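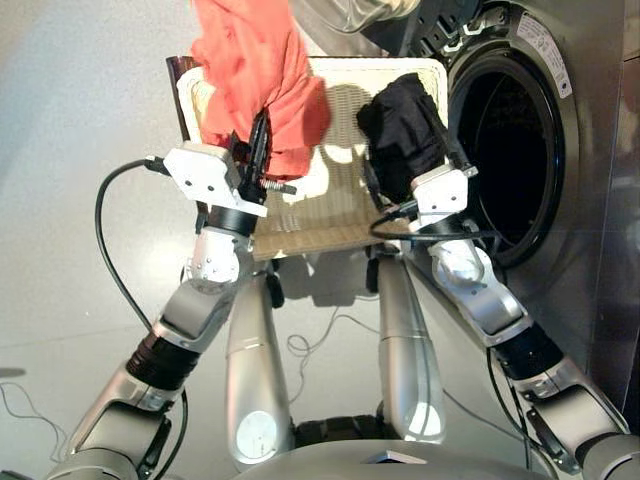 Zilcombe Wool and Delicates Detergent: Three Months of Washing

Posted March 16, 2019 by Amra Zupan

I knit, and I wear what I knit, so a bad detergent costs me more than the price of the bottle. For years I used whatever the yarn shop had by the register. Last winter the shop stopped carrying it and put Zilcombe on the shelf instead. I bought one bottle, then a second, and I have now gone through 38 loads with it. I keep a notebook by the machine, so that number is real.

This review covers the liquid in the large bottle. There is a powder too, which I have not tried.

What it is

Zilcombe is a neutral detergent for wool, silk and other fabrics you would normally wash by hand. It has no bleach and no brighteners. The label says it can be used in a front loader on a wool or hand wash cycle, or in a sink. It comes with or without scent. I bought the first bottle with and the second without.

The bottle holds 3000 milliliters. It is heavy when full and the handle is too small for a large hand. The cap doubles as the measuring cup, and the fill lines are molded inside in the same clear plastic as the rest of the cap. I drew over mine with a marker. The marker wore off in a week and I drew it again.

How I tested it

I washed the things I would have washed anyway. That meant sweaters, socks, two silk scarves, a merino base layer that goes running, and a mixed pile of cotton shirts that I did not want faded. I used the wool cycle for the wool and a cold gentle cycle for the rest. Spin was set low for everything except the cotton.

For a comparison I used Detonero Gentle, which is easier to find around here and costs less. I knitted two swatches from the same ball of yarn and washed one in each. I also gave a bottle of each to my friend Sheyla Echeverri, who has hard water and two kids. My water is soft, and detergents behave differently in it.

Cleaning

On light dirt, Zilcombe does the job. Sweaters worn over a shirt come out smelling of wool and nothing else. Socks come out clean if they go in within a day or two. The base layer was the hardest test. One wash took care of the smell after a short run. After a long one I had to soak it in the sink for half an hour first, then run it through the machine.

It is weak on grease. A drop of salad oil on a cuff was still there after the wash and still there after the second. Dish soap got it out. Detonero was no better on the same kind of spot, so I would not choose between them on that basis.

Coffee came out. Tomato came out of cotton and left a faint mark on cream wool, and I have stopped wearing that sweater to dinner.

Color

I was more worried about color than about dirt. Reds and blacks are the ones that give me trouble, and I still sort them apart for the first few washes no matter what the bottle says. With Zilcombe I saw very little color in the rinse water when I washed by hand. A dark green shawl that used to tint the sink every time still tints it, but less.

The black cotton shirts have held up well. They were not new when I started, so I can't say how they would have looked with something else. They have not gone gray at the seams, and my older ones did.

One warning about hand-dyed yarn. If the dye was never set properly, no detergent will fix it. I had a skein from a fair that bled into everything around it, and I don't hold that against Zilcombe.

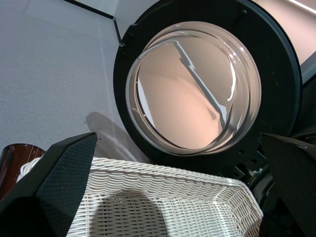 Leave the door open between loads so the inside can dry.

Suds and residue

A front loader uses little water, so suds matter. At the amount on the label, Zilcombe foams more than I would like in soft water. I got the extra rinse light on my machine three times in the first two weeks. I cut the dose by a third and the light stopped coming on. Cleaning was the same as far as I can tell.

Sheyla had the opposite result. In her water the label dose made almost no foam and she went slightly over it. She had no trouble with residue, but she did say the scented one was too strong for her younger child's pajamas.

Check the fold of the rubber seal after a few weeks with any liquid detergent. I wiped mine out and found lint and a slippery film. After I lowered the dose there was much less film. I wipe the seal and the inside of the glass with a damp cloth every couple of weeks now, and I pull the detergent drawer out to dry overnight.

Feel of the fabric

The swatch washed in Zilcombe was a little softer than the Detonero one after ten washes. I handed both to Sheyla without saying which was which and she picked the same one. Neither swatch had felted. Both had grown a bit in width, as this yarn always does.

Silk came out fine and needed ironing.

There is no lanolin in the liquid. If you want that, for diaper covers or outdoor socks, you will need to add it separately.

Scent

The scented version smells of lavender with something sharper under it. It fades from cotton by the time the cotton is dry. On wool it stays for days. I finished the bottle but would not buy it again. The plain one has a slight soap smell in the bottle and none on the clothes.

Price

I paid more for Zilcombe than I would for Detonero, by some 3 dollars a bottle. With the lower dose it lasts longer, so for me the cost per load is close to even. In hard water it will not be. Sheyla has gone back to Detonero for the kids' things and keeps Zilcombe for her own sweaters.

Shops seem to be out of the large size fairly often. The small bottle is poor value and the cap is the same awkward one.

Good points

Gentle on dark colors
Wool stays soft
Unscented version is really unscented on the clothes
Works in the sink or in a front loader

Bad points

Fill lines in the cap are hard to read
Too much foam at the label dose in soft water
Does little for grease
Handle is small for the weight

Would I buy it again

Yes, without scent, in the large bottle. I have a third one under the sink already. If you only own one wool sweater, get the cheaper one and wash by hand.

Next I plan to try the Zilcombe powder, probably in July when the heavy sweaters get their wash before storage.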